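Print this page | E-mail this page

Robot Operators Wanted, Part-Time

Hilmont is hiring operators to record examples for a learning system at our Grundmont site. The job is to steer a pair of robot arms by hand through short table-top tasks, over and over, so that the software has good examples to learn from. You do not need a background in robotics or programming. Most of our current operators had never touched a robot arm before they started.

Work is in shifts of 4 hours, morning or afternoon, up to 16 hours a week. The morning shift starts at 8:30. We are filling places now for a project called Zunditz, which runs through November and may be extended.

A normal shift goes like this. You read the task card, set out the objects, and record one attempt. Then you mark it as good, usable or discard, move the objects, and record the next one. The tasks are things like picking up a block and setting it down somewhere else, passing a block from one gripper to the other, or sorting by color. Each attempt takes less than a minute. We expect 30 usable attempts an hour once you are trained, and we don't hold anyone to that number in the first two weeks.
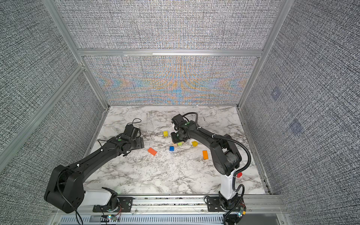 Urmas Sproģis tells new operators to go slower than they think they should, and to throw out any attempt where they had to nudge a block twice to get hold of it. A smaller set of clean attempts is worth more to the project than a big one full of near misses, he says, and he would like people to hear that before they apply — the work is repetitive and it rewards patience.

What we need from you:

- Steady hands and reasonable eyesight (glasses are fine)
- Able to tell colors apart
- Able to sit or stand at a station for up to an hour between breaks
- Comfortable writing short notes in English
- 18 or older

Training is paid at the full rate and takes two shifts. On the first you learn the controls, the stop button and the marking rules. On the second you record practice attempts and go over them with a trainer.

Parking is free in the lot behind the Villa building. Use the side door and sign in at the desk.

To apply, send a short note with your name, the shifts you can work and a phone number to the Grundmont front desk, or drop it off in person. A resume is welcome but not required. We will call you to set up a short tryout on the arms.

Share (16) | Comments (4)

Comments

marcy_t: Is there any evening work? I have classes until 3.

Hilmont Hiring: Not at the moment. The afternoon shift starts at 1:00, so it would have to be mornings or days you don't have class.

dpk: Did this last spring. Your thumbs get sore the first week, then it's fine. Bring a sweater.

Lorna: Sent my note in, thanks. Do left-handed people have any trouble with the controls?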